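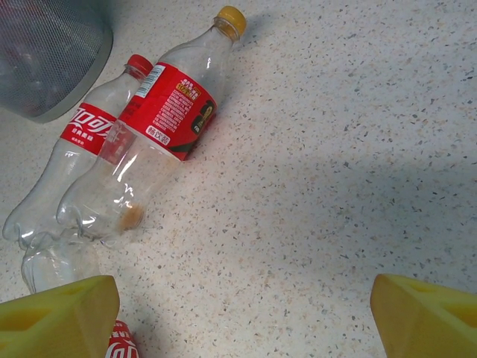 Notebook, recycling sort, 26 October 2019

We finally got a decent run of demonstrations on bottles today, and I want to get it all down while my wrists still remember it (they do, believe me). The aim is the same one Yee-man and I have been circling since the start of the Serrano work: a policy that can pick an empty bottle out of a muddle and put it where it belongs, learned from people driving the arm by hand and with no hand-written grasp rules at all. Single bottles standing up are more or less a solved thing for us. What we lack is examples of bottles lying down and touching, so that was the theme. The pair I keep going back to is the one with the red cap and the yellow cap, lying along the same diagonal with the bigger one resting partly on top of the smaller. Yao-tsung went for the top bottle first every time, and I confess I did not. I like to come in from the cap end on whichever one I can see best, and I suspect the model is going to be confused by the two of us for quite a while.

We talked about that over tea and agreed on a rule for the operators, at least until Pao-chu has had a look at the first training results. Top bottle first, always. If you can't tell which is on top, hover and look before you close. Hovering is fine! I know it makes the episodes longer, and I know I was the one complaining about long episodes last month, but a pause with a good view in it is worth having, and a quick stab that shoves everything sideways only teaches the arm to shove.

Numbers for the record

Target was 60 episodes. We kept 58 after review, and the two we dropped were both mine (I let go of the controller to scratch my nose in one of them, and the other I would prefer not to discuss). With what we had already, that brings the lying-down set to 144. Sum-yee wants another 40 before she starts a proper training run, and she would like as many of them as possible with three or more bottles close together. I think she's right, though they are tiring to do.

Labels and clear plastic

A long ramble here, sorry. Looking back through the wrist views, I notice how much of the work the labels are doing for us. A clear bottle on the speckled counter is mostly highlights, and you can see the flecks straight through it, so the wide red labels are the thing my eye goes to. I would bet the network's does too. Catríona suggested peeling the labels off a few and recording the same kinds of layouts again, and I'm very much in favor. We should keep the peeled ones in their own folder with their own tag, so we can hold them back for testing if we want to. Caps on for now, please, and we can do a capless batch another time.

The other thing is shadow. There's a broad soft one across the counter in some views, and I spent far too long wondering if we ought to move the lamp. Yao-tsung talked me out of it. The Fostard site will have shadows all day long, and he would sooner the model met them here first. Fair enough, the lamp stays put. I did write the lamp position on the wall chart so that we can at least say what it was.

End-on views

These were the surprise of the day for me. When the camera comes at a bottle from the bottom, there is no neck, no cap and no long side to line up with, only those rounded lobes and the deep grooves between them. The green one is a lovely example, all bright streaks along the ridges and darker green down in the grooves, and you can make out warped shapes through the plastic. It sits on the yellow foam with a crumpled bag lying next to it, too, so there is a second bit of shiny, see-through stuff for the model to sort out. I asked Yee-man how she would label the grasp direction from a view like that and she laughed and said she'd go around the side. That may well be the answer, and if so we need demonstrations of going around the side, started from exactly this sort of view. 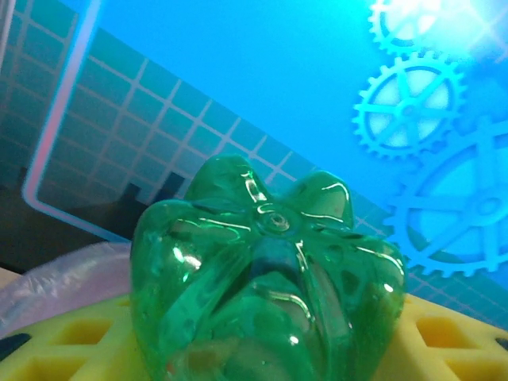 To do next

Yao-tsung to write up the top-bottle-first rule and pin it by the operator's chair.

Me: go back over the older Juston episodes and mark any where the arm starts out facing the base of a bottle. I have a feeling there are very few.

Catríona to peel labels. She has asked for a scraper and some patience, and I have promised her the scraper.

Sum-yee and Pao-chu to decide whether the end-on starts count toward the next batch or get a batch of their own. My vote is for their own, but I'll go along with whatever makes the training split easier.

Somebody please remind me to copy today's files to the Grevov drive before we clear anything off the recording machine.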